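Notebook, natural dye bench – April, started 8:40

Continuing with the madder series from the previous pages. The aim is the same as before: to find out why the Amel wool gives brick orange when the Hviid wool, from the same pot, gives a proper red. Tove thinks it is the water. I think it is the scouring. We agreed to test both and to stop arguing in the kitchen.

Fiber: two skeins Amel, two skeins Hviid, all undyed, each one cut from the cone and tied loosely in four places with cotton. Total dry weight 200 g. I tied the Hviid skeins with a double knot so I can tell them apart by hand when they are in the pot.

Scouring. One skein of each wool got the usual treatment, neutral soap and slow heating up to 60 degrees, then left to cool in the bath. The other skein of each got the same but with a second bath and fresh soap. The first bath of Amel came out yellow and with a smell of machine oil. The second bath was still a little yellow. Hviid was almost clear already in the first. This supports my idea, but I write it with pencil for now.

Mordant. Alum at 15 percent of fiber weight, so 30 g for the whole lot, dissolved in very hot water before it goes in the big pot. No cream of tartar this time. In the last series I used it on half of the skeins and forgot to write which half, so those results are not useful to anybody. Held at 80 degrees for one hour, lid on. Left in the pot during lunch.

Madder. Ground root from the Cindden bag, the one opened in winter, 100 g. Soaked in warm tap water, then chalk added, one flat teaspoon per pot. Our book says that madder wants hard water, and the water in this building is quite soft since they changed the filters. Split into two pots: pot A with chalk, pot B without. One skein of each kind would be eight skeins, which I did not have, so I cut each of the four in half after the mordant and put one half in each pot. The halves are not perfectly equal. I should have done it before the weighing.

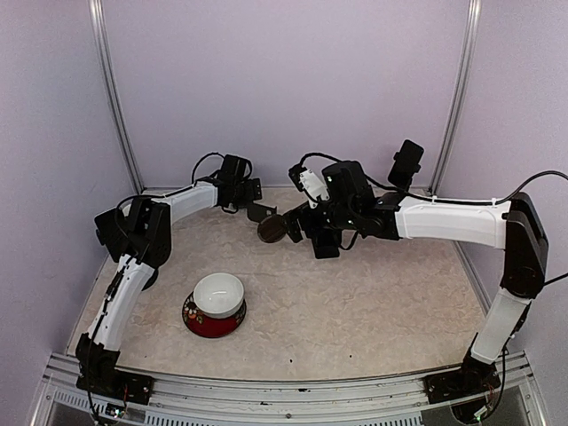
Zainab Wike asked if the temperature was measured in the middle of the pot or at the wall, because in her indigo tests the difference was enough to spoil a vat. I had measured at the wall. After this I moved the probe to the middle, and pot A was four degrees lower there than I believed. Pot B was only one degree lower, but it is the thinner pot and it stands on the better ring.

So, corrected log for the madder baths:

13:30 both pots at 40, fiber in
14:10 both at 55
14:50 A at 61, B at 64
15:20 B taken down, it was going to 67
16:30 heat off for both, fiber stays in until it is cold

I keep the limit at 65 because above this the browns begin to come out of the root. B went over for maybe ten minutes. If the red in B is dull, this must be considered before anybody blames the missing chalk.

First look while still wet, so with caution. In pot A the double-scoured Amel is much closer to the Hviid than before. The single-scoured Amel is again brick. In pot B everything is more orange, also Hviid, but the order between the skeins is the same. If it looks the same when dry, then both of us are right, Tove a little and I a little more.

Rinsing: three changes of lukewarm water, no soap yet. A lot of root powder is caught in the Amel halves, it is a hairier yarn. Shake outside when dry, please, and not over the sink. The drain has had enough.

Lightfastness cards. I will wind a few turns of each yarn on gray card, half covered with foil, and put them in the south window beside Boglárka's weld samples. Hers are numbered up to 793, so mine begin at 801 to leave her some space.

To do:
– buy more chalk, the jar is nearly finished
– ask Jailson if the Workex scale can be checked, it shows 2 g with nothing on it
– label the Cindden bag with the month of opening
– repeat pot B with the limit kept properly
– the exhaust bath from A is still strong, I keep it in the covered bucket for Leonora, she wants a pale coral for her lining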